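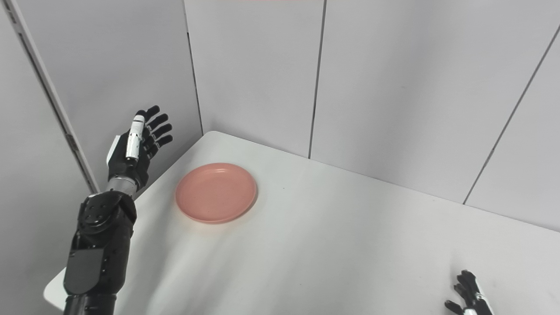
Līga Žukauskas writes that a white tabletop should never be wiped in circles, and that straight, overlapping passes from the back edge to the front leave fewer streaks. The point is correct and has been added to the method. Circular wiping moves soil back over the part already cleaned, and on white it dries as a gray haze.

Routine wiping

Remove grit first with a dry, soft brush. Grit under a cloth is the main cause of fine scratches, and on white these fill with dirt and read as gray lines. Follow with a microfiber cloth, damp but not dripping, and a few drops of dish soap in a bucket of warm water. Rinse with a second cloth and plain water. Dry at once. Most complaints of a dull surface trace back to soap that was never rinsed off.

Marks, by type

Rubber scuffs: a clean white pencil eraser, light pressure, then a damp cloth. Black rubber feet on clamps and small appliances transfer easily when dragged - lift them.

Ballpoint and marker: isopropyl alcohol on a cotton pad. Hold for 10 seconds, then wipe once and turn the pad. Test on the underside first. Do not use on painted wood.

Coffee and tea: baking soda and water mixed to a thin paste. Leave for 20 minutes, lift off with a damp cloth, rinse. Do not scrub with it.

Metal marks: these look like pencil and come from bare steel or aluminum dragged over the surface. A mild cream cleanser takes them off most hard finishes. On a gloss finish it will also take off some of the gloss, so keep to the mark itself.

Adhesive residue: vegetable oil on a paper towel, a short wait, then dish soap.

Yellowing

Yellowing from sunlight is in the finish and does not wash out. Bleach will not correct it and can soften the edge banding glue. Move mats and trays now and then so that the color changes evenly.

Protection

The Bukier bench mat used in our shop is 2 mm thick and lies flat after a day unrolled. The Cultex mat is softer and better under glass, but its dark side marked a white top in warm weather, so it is used light side down. Felt pads go under anything heavy that stays put. Replace them in September, before the heating season, and check for trapped grit at the same time.

Page revised July 26, 2020.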